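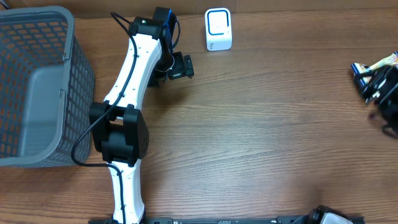

Most people I know keep their snacks in a cupboard, and most people I know have at least one packet at the back of it that went out of date before they moved in. I think the cupboard is the problem. Crisps, biscuits and the like should live in one open basket, on the table or a worktop, and when the basket is full you stop buying.

I came to this view in December, when I cleared out our kitchen before having the shelves painted. Out of one cupboard came three opened packets of the same crackers, all soft. We had bought the second because we couldn't see the first, and the third because we couldn't see the other two. I put what was still worth eating into a plastic basket and left it on the table for the week. The shelves were painted long ago and the basket has stayed out.

The kind of basket matters a bit. Wicker looks nice in a catalogue but it sheds, and crumbs get into the weave for good. Plastic with holes in the sides can be rinsed under the tap and you can see through it to what is left. I have owned a Lema and a Stulteck and can't say one was better than the other. The Tranora boxes with lids I would leave alone. A lid turns the thing back into a cupboard, only smaller.

How you fill it matters more. Tall bags stand up against the side, tubes lie down in front of them, and small packets go wherever there is room, though they do tend to slide under everything else. I wouldn't bother with dividers. Four or five things in a basket don't need a system, and if there are 12 things in it you have been shopping too much.
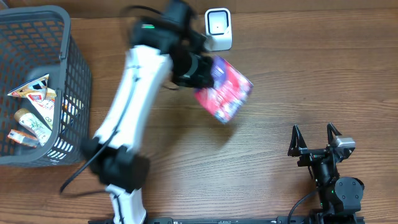
Plakau wrote in to say that this is fine for a couple but hopeless with children, because a basket on the table is an invitation and theirs would be bare by teatime. It is a fair point, and I don't have children at home any more. But I would say the children already know where the cupboard is. With a basket they can at least see that what is there has to last until the next shop, and so can the adults, who in my experience are the worse offenders.

The other complaint I hear is that it looks untidy. It does, slightly. A table with food on it looks like a table in use – I can live with that. What I couldn't live with was paying for the same crackers three times and eating them once.

1/20/23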